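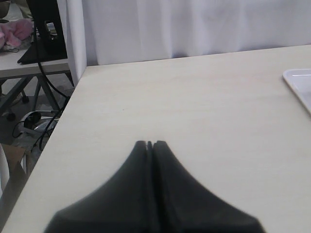

From: Rahel Gasser
To: teleop-users list
Subject: Re: scarf task, recording protocol and episode count

Ruoxi Dong wrote on Monday:

> We have 150 episodes of the scarf task from the Trondberg
> leader arm and are thinking of stopping there. Two operators,
> same tray, same snowman. Before I convert everything to the
> Prarnico format: does anyone trim the idle part at the start,
> where the gripper is closed and nothing moves? And did
> people see a difference between hand guiding and remote
> control for soft objects?

Trim it, but leave a little. We cut to 5 frames before the first commanded joint motion. With the full idle segment left in, our policy learned to hold still at the start pose, and on some rollouts it never left it. With the idle segment removed completely, the first predicted action chunk was too large and the arm jerked. Do the trimming in the converter and keep the raw recordings as they are. You will want to change the threshold later.

Check also that the start pose is the same for both operators. Ours differed by a few degrees at the wrist, and the policy could tell the two apart from the first wrist image.

On hand guiding: we recorded the same kind of task both ways. Hand guiding gave smoother joint trajectories and shorter episodes, but the operator's forearm was in the wrist view for much of the approach, and those episodes were useless for training from images. Replaying the trajectories without the operator does not help with cloth. The fabric never falls the same way twice, so the replayed gripper closes on air or on the wrong layer. Remote control is slower and the operators complain about the missing force feedback, but what the camera records is what the policy will get.

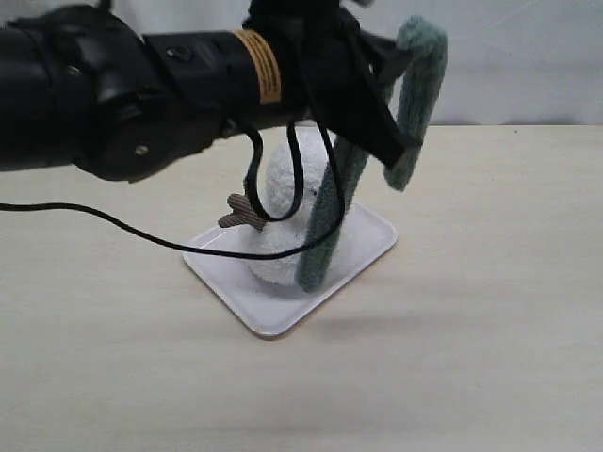
The part of the scarf task that needs the most data is the stretch between grasp and release. Once the fabric is folded over in the fingers, the two hanging lengths swing separately, and one of them will usually cover part of the snowman in the side view. Our operators dealt with this by pausing until the swing died down. That looks tidy in a demonstration and trains badly, for the same reason as the idle start: the pause has no visible trigger. We asked them to move slowly through it instead, and discarded the episodes with long pauses.

Two other things to look at before you convert:

1. Cable slack. If the cables near the gripper hang in a loop, that loop moves across the object in the side camera and its shape depends on the wrist angle. Tie it the same way for every session, or accept that you have an extra variable in the images.

2. Gripper width. The Rerholm driver reports commanded width, and measured width is a separate topic. For thick pile the two differ for as long as the fabric is held. Log both. We train on commanded and use measured to label grasp loss.

As for 150 episodes, I would not stop there if the tray position varies. We ended at 844, which was more than needed, but the early checkpoints failed whenever the tray was rotated. If the tray is fixed, try training on what you have first.

The trimming script is in the Cao repository under tools. It expects joint states and images on the same clock, so resample first.

Rahel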